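Home | Talks | Workshops | Newsletter | Contact

Measure Once, Cry Twice: what I learned fitting out a small kitchen
Speaker notes, posted February 26, 2025
Share 40 | Comments 6

(Wait for the door to close. Water. Clicker.)

Hi everybody, thanks for coming in out of the cold. I'm going to talk about kitchens, mine in particular, and the 326 days I spent without a working one. If you came for the tile session, that's across the hall and you won't hurt my feelings.

So, quick background. We bought a narrow little house on Zeltlow Street with a kitchen the width of a hallway. The old cabinets were painted shut. I figured I'd rip them out in September, order new ones, and be making soup in there before the holidays. (Pause, let them laugh. The older folks always laugh.)

SLIDE 2 – the order

I went with flat-pack boxes from Tuvetti and had the doors made separately by Zarkwood. Lots of people do this and it's a fine way to save money, but now you've got two companies who each think the other one is holding the drawings. My Tuvetti boxes showed up right on time. The Zarkwood doors showed up sized for a different line of boxes, because I'd copied the wrong column off the chart. My handwriting, my fault. I have the sheet with me if anyone wants to see it after.

SLIDE 3 – walls are liars

Okay, this is the part I really want you to take home. I measured the back wall at counter height, one time, and wrote it down in pen. Then I ordered off that. Well, the wall leaned. It was wider at the floor and tighter up where the wall cabinets go, and the corner wasn't square either – it opened out like a book. Ask the room: who here owns a house built before their parents were born? Hands up. Yep. Go home and check your corners.

What I do now is measure at the floor, at the counter, and up high, and I plan from the smallest number. I do the depth the same way. Then I leave it overnight and do it all again the next day without looking at the first set. If the two sheets don't match, there's a third day. My family finds this very boring.

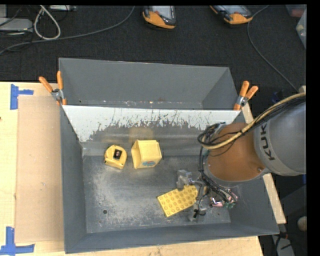
Tape measure, far left. Use the same one for the whole job.

And I mean that about the same tape! I had one upstairs and one in the truck and they disagreed by a hair, and a hair across a whole run of cabinets gets to be a real gap by the time you reach the stove. Pick one, put your name on it, and don't lend it out until the last door is hung.

SLIDE 4 – money

I'm not going to read the whole spreadsheet. The line people always ask about is filler strips and shims, so: I spent 200 dollars on bits of wood whose only job is to hide the fact that I measured badly. Could've been a nice faucet.

The counter came from Du Plessis, and they sent a person out to make a template after the boxes were in. Let them do it. I had a whole drawing ready and I was kind of proud of it, and I'm so glad it stayed in the folder. (Skip the folder story if we're running behind.)

SLIDE 5 – living through it

Set up a fake kitchen somewhere else in the house before you pull out a single cabinet. Ours was a card table in the dining room with a hot plate and the microwave on it, and we washed dishes in the bathtub, which is hard on the knees. Keep one box with the good knife, the can opener and the coffee stuff, and label it on all sides. We lost the can opener for most of the winter.

Also, put the fridge where you can get to it from both the old kitchen and the fake one. I moved ours three times with my brother-in-law and he still brings it up.

SLIDE 6 – questions

Somebody will ask about soft-close hinges. Yes, get them. Somebody will ask if I'd do it again – say the bathroom's next and make a face.

Handouts are by the door, the measuring sheet is on the back. Take two, you'll mess up the first one.

Get new talks in your inbox. Enter your email to subscribe.
This site uses cookies. Accept | Settings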